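Home & Table > Kitchen Talk
Print this page | E-mail this article

Twenty Minutes With a Snack Sorter 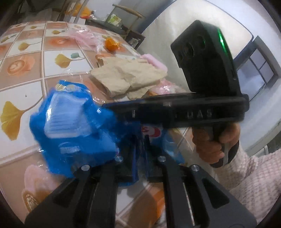

The owner of Skinulis, a small pantry organizing business, works mostly at other people's kitchen tables. She started it after 10 years of stocking vending machines and break rooms, and she still talks about chips and crackers the way a stock clerk would. We met in February, a little after nine in the morning, in a kitchen she was halfway through putting in order.

Her first rule is that everything comes out of the cupboard and goes on the table. "People want to start with the shelves," she said. "They buy the bins first. Then they have bins and the same mess in the bins."

She prefers a table with a cloth that wipes clean. Oilcloth is her favorite, and she doesn't mind a busy pattern. A cloth printed in squares, like the cream and brownish-pink one with the ginkgo leaves, gives her something to line things up on. "I'll put the crackers in one row of squares and the sweet things in the next. A plain cloth works too, but I drift."

Soft packages are the hard part. Boxes stack and cans stack. A plastic snack package folds, slides behind something and gets crushed. "They don't stand up unless you make them stand up," she said. She uses shallow boxes, open at the top, and files the packages on edge with the printed side forward. She doesn't squeeze out the air. She tried that in her first year and ended up with a lot of crumbs.

I asked what she does with a package that is already crumpled. "Feel it. If it's sealed and the date is good, it goes in front so it gets eaten. If it's open, it gets a clip or it gets thrown out. I don't fold the top over and hope."

The largest pantry she has done belonged to a boarding house called Fondier, where she logged 1,491 items, counting every single-serve packet. It took 3 days. The list was the client's idea and she wouldn't do it again. "By the second afternoon they were eating from the part I'd already counted."

Most homes are nothing like that. She figures a family can get by with 50 snack packages in the house, and she would like it to be fewer. She charges by the visit and does not sell containers. For a while she recommended a line of clear bins from Nosis, but the lids were a nuisance and her clients kept leaving them off, so now she tells people to save shoe boxes.

She learned the filing method at Ó Súilleabháin, a corner grocery where she worked after school. The back room was narrow and the owner kept the small bags upright in cut-down cartons. "I thought it was fussy. Then I had to find something in there in a hurry."

Children get their own box, on a shelf they can reach. Adults who hide snacks from the children get one too, and she doesn't write anything on it.

She wipes the cloth before anything goes back, with a damp rag and a drop of dish soap. Bleach dulls the print, she said, and so does setting a hot pan on it. Then the heavy things go in first, at the bottom, and the soft packages last.

She had the lower shelves finished by the time I put my notebook away. The tea was still to do. "Tea is a whole other morning," she said.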